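Course home | Unit outline | Week notes | Lab bookings | Marking | Forum | Log in

Soft Stuff: Teaching an Arm to Fold
Project handout, part two
Lecturer: Capucine Lacroix. Lab supervision: Reijo Kuusisto.

Last part we picked up wooden blocks, and everybody went home feeling clever. A block is the same shape when you arrive as it was when you set out. It doesn't slump or have sleeves. Enjoy the memory, because the rest of this project is laundry.

The task, as it appears in the unit outline: your team will collect demonstrations of the arm folding garments, train a policy on them, and have it fold garments it has not met before. The task as past teams have described it on the feedback form is less polite and can be read on the corkboard outside Reijo's office.

1. Why cloth is hard

A rigid object has a pose: six numbers and you know where it is. A T-shirt dropped on a bench has as many ways of lying there as it likes, and most of what you want to grab is underneath something else. You can't see the second sleeve. You may not be able to tell whether it is the second sleeve or a fold of the back. Both look like a lump of the same colour.

Three weeks in, someone always asks whether we can just write down the rules. Loïc Cordier's team tried this two years ago. Their flow chart began with "find the collar" and ran to four pages, and it worked beautifully on the one shirt they had. Loïc now tutors this unit and will show you the flow chart if you ask nicely. He has had it laminated.

2. What the wrist camera gives you

You will have two views, one from overhead and one from the wrist. Teams tend to fall in love with the overhead view because it looks like a map. Look at the wrist view first. The last few centimetres before contact are where most grasps are lost, and from overhead the hand is usually in the way of the very thing you want to see.

The wrist view has its own vices. It moves whenever the arm does, so the garment seems to slide about while sitting perfectly still. It also sees whatever is behind the workspace, and a network will happily learn from a wall, a cable or somebody's shoe if those things happen to line up with success. Keep that in mind when you are choosing where to stand.
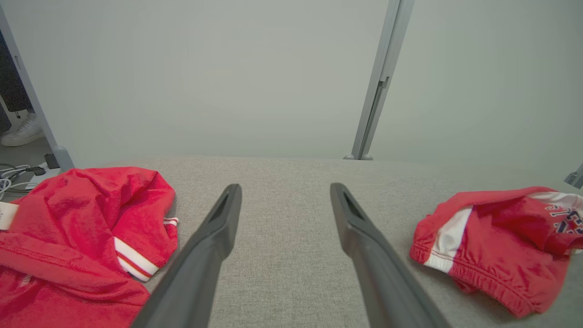 Fig. 1. Wrist view with the fingers open, between a red fleece garment and a second red garment with a white side panel.

Consider how you would tell the policy which of the two to pick up. Colour is no help at all. Texture is some help, if your resolution hasn't been squashed to nothing by whoever set up the preprocessing (check this; it was probably you). Trim is better. The striped cuff near the left finger is a strong local feature and makes a sensible grasp target, as ribbing bunches nicely between the fingertips. The gathered elastic on the right is also tempting, but a pinch there tells you little about which way round the garment is lying.

Before the next lab, each team member should mark on a printout of Fig. 1 where they would make the first grasp. Do this separately. Then compare. Margaux Caron, who ran this exercise in November, got as many answers as there were people, plus one from a student who changed his mind while walking to the front. If you can't agree among yourselves, your demonstrations won't agree either, and the policy will average you into a confident grab at nothing.

3. Collecting demonstrations

The minimum for a pass is 341 usable demonstrations per team. The word "usable" is doing a lot of work there. The best dataset last time was 500, collected by a team who wrote a one-page folding style guide and stuck to it. The biggest was 767, collected by a team with four operators and four philosophies. It folded like a committee.

Some advice, in no special order:

- Start each episode with the garment dropped, never placed. You will think you are placing it randomly. You aren't.
- Pause before closing the fingers, but not for a cup of tea. Long pauses get learned too.
- Label a failed grasp as failed, even if you rescued it afterwards and felt like a hero.
- Swap operators every half hour. Tired people take shortcuts, and the arm will copy every one of them.
- Log episodes in Ullia on the day. "We'll do it Friday" is banned, along with its relatives.

Reijo keeps the garment bin. Return things to it unfolded, please. He is serious about this, and has sent people back.

4. Things that have gone wrong before

Fingers closing on the bench cloth as well as the garment, and dragging the lot. Lower your approach height in small steps and stop when you get a clean pinch.

A label tag mistaken for a corner. Easily done, and oddly hard to train out.

A beautiful fold, inside out. Read the marking guide. It counts as half.

Training on the lab machine called Tanguy overnight without booking it. Jarosław Makowska had the booking. Jarosław has not forgotten.

5. What to hand in

Your marked-up printout, your folding style guide (one page, and shrinking the font won't fool us), and a short note on which camera view you would keep if we took the other away. We may take the other away.

Due 2020-02-10, through the usual dropbox. Late work goes to Capucine with a reason, and the arm being stubborn has been used.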